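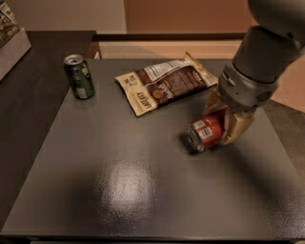
Nwachukwu's Paper Rivers Come to Tallton

Papermaker and printmaker Olanrewaju Nwachukwu opens a solo show at the Kavanagh Gallery in Tallton this October, and it is a big one in every sense. "Slow Water" fills both floors of the building with handmade paper, most of it dyed with indigo and walnut, and the largest piece runs the full length of the upstairs hall.

That piece, "Ukora," is named for the river town where the artist spent summers with her grandmother. It is built from 498 sheets, each one pulled by hand and stitched to its neighbors with waxed linen thread. From the stairs it looks like a single surface, deep blue at one end and almost white at the other. Get up close and every sheet has its own grain, its own ragged edge, and now and then a bit of reed caught in the fiber. It's wonderful to stand next to.

Nwachukwu started the work during a residency at the Valtstead paper mill, where she had the use of the old beater room and a very cold spring-fed vat. "I went there to make 100 sheets and come home," she said. "Then I found out what the water did to the color, and I kept going."

Downstairs the mood changes. A group of small relief prints, cut in cherry wood and printed in black, follows the same river through a flood year. There are rooftops, boats tied to porch rails, a goat on a wall. Visitors who know Nwachukwu only for her abstract work will be surprised by how funny some of these are, and how tender.

The show was organized by Aminu Oyewole, who has also put together a slim catalog with an interview and fold-out plates. Oyewole first saw the prints in a drawer at the artist's studio and pushed hard to get them on the wall. Good for him! They hold their own against the giant upstairs.

Nwachukwu will give two papermaking demonstrations in the gallery courtyard during the opening weekend, both starting at 2 p.m. Children are welcome, and anyone who wants to pull a sheet can take it home once it has been pressed. Wear old shoes.

Admission to the gallery is free. The catalog is on sale at the front desk.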